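How to Ask for Your Share of the College Equipment Budget
Posted by Maricruz Ventura, division office, Starnmont Community College

Every November the call for equipment requests goes out, and every November half the faculty find it in their inbox the night before it closes. I was one of them for years. I now read the things, which has made me a much worse person and a slightly better writer of forms.

Step 1. Find out which pot you are asking for
Starnmont has two. Instructional equipment money buys things students touch. Operating money buys things that run out. A printer goes in the first, its toner goes in the second, and a request that puts both on one line goes back to you with a sticky note.

Step 2. Tie it to your program review
Open last year's review and find the sentence where you said you needed this. Copy it, with the page number. If there is no such sentence, write to Adanech Birhane in planning and ask for an addendum form. It takes one signature and a short wait.
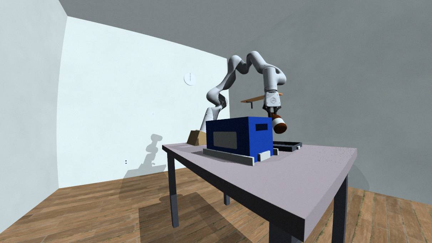
Robot arm holding a bottle-like object beside a blue box, simulated view.

Step 3. Get a real quote
"Approx. $1,000" is a feeling. A quote has a date, a vendor name, shipping and tax. Last cycle I watched a perfectly good request shrink when the actual total came back at $1,235 and the department had to find the difference in its own couch cushions.

Step 4. Write the justification
You have 146 words. The box stops accepting text after that, in the middle of whatever you were saying. Start with how many students use the item in a year, then say what happens in the course without it. Leave out the history of the department. Leave out "cutting-edge," which appeared in almost 58 requests last year, one of them for a filing cabinet.

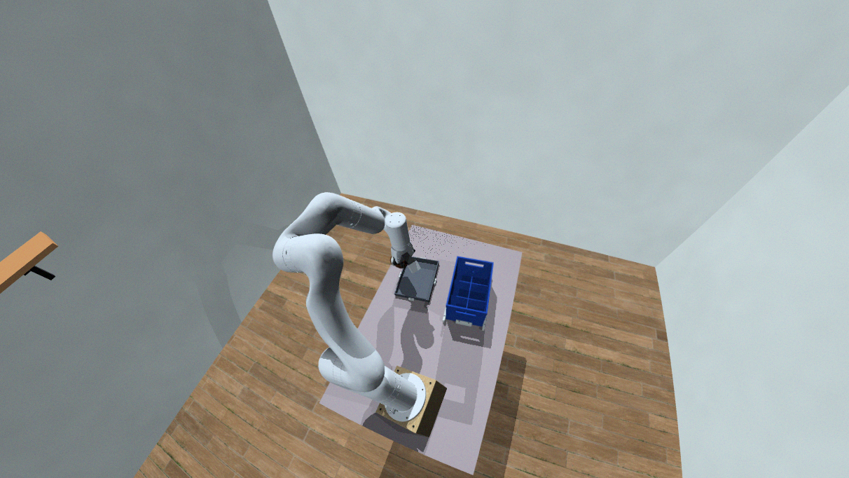 Simulated arm on its pedestal, gripper over a gray tray.

Step 5. Rank your own list
Each department may send up to 5 items, numbered. Ranking everything "1" has been tried. Sumeya Chala will call you, and she will be very pleasant, and you will rank them.

Step 6. Submit, then check that you submitted
The Cirent portal has a Save button and a Submit button, and they are the same shade of green. Look for the word "Received" next to your title. If it says "Draft," you have written a lovely document for yourself.

If you are turned down
Ask for the scoring sheet. Low marks for need usually mean Step 2, and low marks for cost usually mean Step 3. You can send the same request next year with a fresh quote. Please change the year at the top.

Questions go to the division office, mornings preferred. The addendum form is in the planning folder, under "Forms (new)," next to "Forms (newer)." Use the newer one.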